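Notebook, sim manipulation — Keltutano
Entry: July, Sunday, started after lunch

Picking up the question left open in the last entry: does the wrist-orientation penalty help the counter policy, or does it only make the rollouts nicer to look at? Reran both variants on the Clundum kitchen set with matched seeds.

Setup. Same base policy as before, trained on 2000 demonstrations. Variant A has no penalty. Variant B adds a term on the angle between the gripper approach axis and the commanded approach axis, active only during the last part of the reach. Everything else is held fixed: action chunk length, camera set, proprioception input, learning rate schedule. Evaluation is 200 episodes per variant, kitchen layout and object placement sampled from the held-out list. I checked the held-out list against the training list by hash. No overlap this time. (The overlap in the spring runs is still marked in red on the shared sheet. Please leave it marked.)

Physics. Moved to the Hamann contact solver for both variants. The old solver let the fingers sink into small objects before the contact force came up, and a policy can learn to use that. With Hamann the penetration is small enough that I stopped logging it. Cost is wall-clock time: the full evaluation takes nearly 2 hours on the single-GPU machine. Do not mix results across solvers in one table.

Result, short form. B beats A on grasp success for small objects. On large objects I can't separate the two. The gain on small objects is larger than the seed-to-seed spread, which was not the case in the first attempt. I would still like more seeds before this goes in the draft.

Where the gain comes from is less clear. Going through the failures by hand, A mostly fails in one way: the wrist arrives tilted, one finger touches first, and the object is pushed before closure. B does this less often. But B has a failure of its own. When the commanded axis is close to the joint limit, the arm slows down and hovers, and the episode times out. The penalty weight is probably too high near the limit. Two options:

1. Scale the weight by distance to the joint limit.
2. Drop the term when the commanded axis is outside the reachable cone.

Option 2 is simpler but puts a discontinuity in the loss. Starting with option 1.

Base placement. Separate issue, same runs. The placement sampler puts the base anywhere the collision check passes, so in some episodes the arm works across the counter at close to full extension. These episodes are harder for both variants, and they make up an uneven share of each layout. Per-layout success is therefore partly a measure of the sampler. I added a column for base-to-target distance in the episode log and will report success binned by it. Should have been there from the start.

Success check. The checker looks at object pose at the end of the episode only. An object that is lifted, dropped and happens to come to rest inside the goal region counts as a success. Wrote a stricter version that also requires gripper contact until the release command. Rescored both variants. Both drop, and the ordering is unchanged. Use the strict checker from now on.

Rendering. Textures come from the Vitavis material pack. Marble and wood grain are randomized per layout, lights are not. The next ablation should randomize lights, or we should say plainly that we didn't.

Renders from the marble-counter layout, gray cabinets: 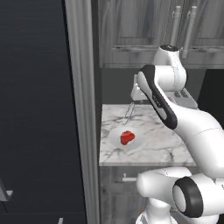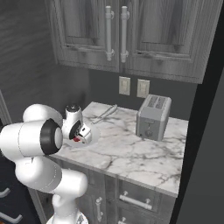

Next. Implement the scaled weight and run a short sweep on the small-object subset before paying for the full evaluation. Keep the unscaled B checkpoint, do not overwrite it. The sweep only needs the strict checker, so I'll turn off the video writer, which takes a good part of the run time.

Also open: the demonstrations were collected under the old solver. If they contain grasps that only worked because of penetration, then both variants are imitating something the new solver does not allow. Replay all 2000 open loop under Hamann, drop the ones that fail, retrain A on what is left. If A closes most of the gap to B, the penalty result is weaker than it looks. This has to be done before anything is written up — it goes ahead of the sweep if the machine is free tonight.

Log paths are in the run sheet. Seeds are in the config, not in the file name.

3 comments

Did the spring baseline use the loose checker? If so the table in the draft needs rescoring too.

Yes, loose. Rescoring needs the full trajectories and I only kept final poses for two of the seeds. Will rerun.

For option 1, clip the scale at the low end. I had the same term go to zero on the shelf task and the wrist drifted.

Recent entries
Shelf task: action chunk length, second pass
Moving to the Hamann solver, notes on time step
Clundum layouts: broken drawer joints
Held-out list overlap and what it affects
Camera dropout during training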